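Section 4: Putting the dish rack on the table

If you've come straight here from the unboxing section, hi! You should have the Dikance rack out of its carton, all the paper sleeves off, and a table that you don't mind giving up a corner of. I wrote this guide after setting the thing up in two different kitchens, so where I say "I do it this way," feel free to do it your way. The steps marked Caution are the ones I'd like you to follow.

Before you start

You'll need a soft cloth, a towel and a little dish soap. No tools. If your rack came with the Guretach foot pads (a small bag, easy to throw out with the packing, ask me how I know), get those too.

1. Clear the table completely. I mean mugs, mail, the fruit bowl, all of it. It takes a minute and you'll get a much better idea of how much room you have.

2. Wipe the tabletop and dry it. Crumbs under a rack are how scratches happen, especially on a pale wood-grain top like mine where every mark shows.

3. Turn the rack over on the towel and stick on the 4 foot pads, one at each corner of the base. Press each one down for a slow count of ten.

Note: If a pad goes on crooked, peel it off right away and try again. Once it has sat overnight it really doesn't want to move.

4. Set the rack down toward the back of the table, off to one side. I like the left because I wash with my left hand and hand things over that way, but plenty of people go right. Leave the front of the table open so you still have somewhere to chop, or fold laundry, or eat a sandwich.

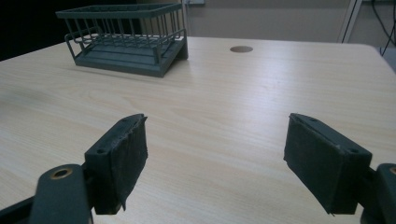 Figure 2. Rack toward the back left, grommet hole to the right of it.

5. Look for a cable hole before you settle on a spot. If you're using a desk-style table, there may be a round grommet near the far edge (mine is brown and sits flush with the top). Keep the rack beside it and not over it.

Caution: Don't let wet dishes drip near a grommet that has cords running through it, and move any power strips out from underneath before you load the rack. Hanging cables should stay well clear too.

6. Decide on your angle. Mine ends up a bit skewed most days and I've stopped fixing it! Straight against the wall looks neater, but a slight turn makes it easier for me to get at the plates.

7. Give it a gentle push from each end. It shouldn't rock or slide. If it does, take it off the table and check the pads again.

Loading it for the first time

8. Wash the rack itself with warm soapy water, rinse, and dry it all over, including between the slats of the base tray.

9. Start with plates, standing up against the bars, heaviest ones first and spread out along the length. Then add bowls. I save glasses for last so I'm not reaching over them.

Caution: Keep cast iron off it. I tried my Iwasaki skillet once and the whole rack tipped toward me.

10. Slide the folded towel under the front edge for the first load or two, just until you know where your drips land.

Replacement pads are part number 412. You can order them with the card in the box, and they come 2 to a pack, so you'll want a couple of packs if you're redoing all the corners. Cleaning and the monthly check are in Section 5.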